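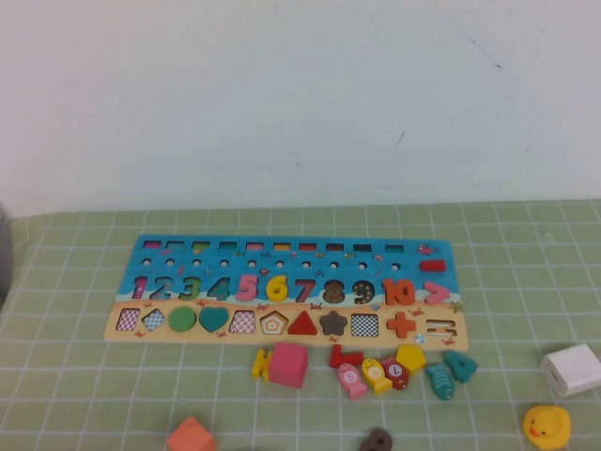

Skasley Toy Library will scrap its late fees from April, ending a system under which a parent could owe more on a borrowed dinosaur than the dinosaur cost. The decision was made at a meeting last month that ran well past the bedtimes of most of the membership. Fines currently stand at 60p a week for each item and apply to everything on the shelves, from the ride-on tractors to the wooden number boards with the chunky numerals and the little sea creatures painted on blue. A lost numeral is charged separately, and will go on being charged separately, as the library takes a firm view on the number seven.

The library holds 2,000 items in the old Drolier shoe shop on Nyberg Street, where the foot-measuring stool is still in use as a till. At the last stock check 94 items were overdue. One of them, a garage with a working lift, has been out for so long that the child who borrowed it has since passed her driving test.

Helge Grønli, who has run the library for nine years, said the fines had never done what they were meant to do.

"People didn't bring things back sooner," he said. "They got embarrassed and stopped coming in. Then I'd meet them in the bakery and we would both have to look at the buns."

He admitted that the fees had brought in a little money, most of which was spent on posting letters about the fees.

Under the new rules, a family with something overdue will get a text message after a week and another a fortnight later. After that they will be unable to borrow anything else until the missing toy comes home. The wording of the messages took up a good part of the meeting. An early draft which ended "we know it's in the car" was turned down as too personal, although several of those present were seen to make a note.

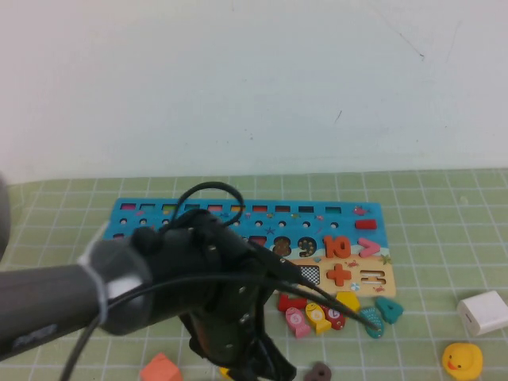

Existing debts will be wiped as soon as the item is handed back, in whatever state it is in. Grønli has asked that people don't clean things too thoroughly first, after a felt puppet theatre was returned from a hot wash in a size better suited to mice. There will be an amnesty box outside the shop door for anyone who would prefer not to have a conversation.

Not everyone is pleased. One member, who asked not to be named but was happy to be described as punctual, told the meeting she had brought back every toy on time for six years and wondered what she was getting out of it. She has been offered first refusal on the marble run.

Board games are left out of the change for now. The library's copy of Grurnari, a trading game for four players with a rulebook of 60 pages, is regularly kept for months by households who say they haven't finished reading it. Grønli said he had some sympathy, having never got beyond the part about salt.

The amnesty box goes out next week. Opening hours are unchanged, as is the sign in the window, which still gives them wrongly.

Posted 10 Nov 2025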